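Notes for week 8, teaching by demonstration, part two. Dorottya Magyar takes the lab groups from here.

Last time we moved the arm from a distance with the Selton joystick. Most of you found it slow. Remote control gives clean joint data, but the operator loses the feel of the object and tends to pause before every grasp. In the November trial Eino Toivonen needed 47 minutes for 10 good runs of one simple pick.

## Hand-held tools

The other route is to leave the arm out of it while collecting. A person holds a gripper, does the job, and a camera on the tool records what the gripper would see. The lens is a wide fisheye, so straight edges come out curved and a round table seems to tip over. Leave the curve in. The training code expects it.
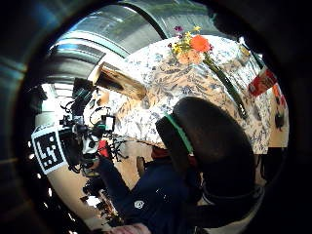 *Photo: Dorottya Magyar, Trimham course archive*

Points to take from this view:

- The flower arrangement and the block on the cloth are small compared with everything else the camera picks up. The chair back takes up a lot of room simply by being close.
- A patterned cloth is harder for tracking small items than a plain one, but homes have patterned cloths.
- The square black-and-white marker on the head rig can be found in the picture by software. If its size is known, one view is enough to estimate where it is relative to the lens.
- Bright daylight from a window can upset the exposure. Check a short clip before you start a long session.

## Recording a run

1. Start the Shezi logger and wait for the steady tone.
2. Hold the tool still for a moment, then begin.
3. Move at a normal pace – slower than you would with your bare hand, but without stopping.
4. Open the gripper fully before you back away.
5. Mark failed runs as failed. Do not delete them.

The shared set now holds 1734 runs. Labels are uneven in the older folders, so read the notes file first.

For the lab: compare one joystick run and one hand-held run of the same task, and write half a page on where the two paths differ.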